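Rafferty Hand-Held Gripper, Workshop Build

Equipment page, Virau Shared Workshop
Bench category: robotics and automation
Responsible members: Sum-yee Tu (mechanical), Vanderleia Guimarães (electronics and recording)

Overview

The Rafferty is a two-jaw, hand-held gripper designed and assembled by members of the Virau Shared Workshop. It is carried by a person and used to practice and record the handling of household items, chiefly cloth. The same jaws are intended for the Rider, the workshop's bench-mounted arm, so that a motion recorded by hand can later be tried on the arm without a change of tooling.

The unit is available to members who have completed the bench induction. It may be used on site or signed out for use at home.

Construction

The arms and housing are printed in the workshop from the files kept in the Rafferty project folder. Members who need a replacement part should print it from the current revision. Parts from the first revision do not fit, as the spacing of the pivots was changed in April.

The jaws are driven by a Zundden servo through a pair of matched linkages. Both sides must be replaced together. A new linkage paired with a worn one will cause the fingertips to meet off center, and thin fabric will slip from the grip.

Fingertip pads are a consumable item. Spare pads are kept in the drawer beneath the printer and are to be recorded on the parts sheet when taken.

Specifications

Jaws: 2, opposed
Drive: single servo, Zundden
Supply: 9 V, regulated
Recording: on-board camera, wide lens
Longest continuous session: 30 minutes
Number in workshop inventory: 19

Supplied with the unit

Gripper, assembled
Power lead and regulator
Hex key for the pivot pins
Storage case
Printed copy of the setup sheet

Preparing for use

Connect the regulator before the servo lead. Close and open the jaws fully by means of the trigger and confirm that both arms move together. If one arm lags, stop and inspect the linkage on that side. The unit must not be used with a loose pin.

Clean the lens with the dry cloth in the case. Solvents are not permitted on the lens or on the pads.

Any flat household table is suitable as a work surface. A cover is recommended for cloth work, as bare varnish allows light fabric to slide ahead of the fingertips. The cover should be smoothed by hand before recording begins and should hang evenly at the sides.

Working with cloth 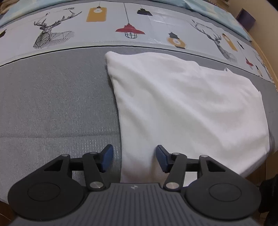
Cloth tasks on the Rafferty begin at an edge. The operator opens the jaws fully, lowers the fingertips so that the edge of the fabric lies between them, and closes slowly. A stitched or folded rim offers more to hold than a raw edge and is preferred for first attempts. Plain white fabric on a gray tablecloth gives a border that is easy to follow in the recording, and a printed band of deer and lamps may remain in view provided the piece to be gripped lies mainly on the plainer part of the cover. Soft ridges in the fabric need not be pressed out. The wide lens bends straight table edges into curves, and members reviewing recordings should allow for this when judging distances near the sides.

The most frequent fault among new operators is closing the jaws too high above the table. Lower the fingertips until they touch the cover lightly, then raise them by the thickness of a coin.

Loans and care

Loans are arranged with Sum-yee Tu at the front bench. The borrower is responsible for the return of all items listed above. Recordings should be handed to Vanderleia Guimarães on the card supplied, labeled with the borrower's name and the task attempted.

Return the unit with the jaws open. Storage under load shortens the life of the pads. Faults are to be written on the tag attached to the case, and a tagged unit may not be lent again until the tag has been signed.

Related equipment: Rider bench arm; Zundden servo test stand.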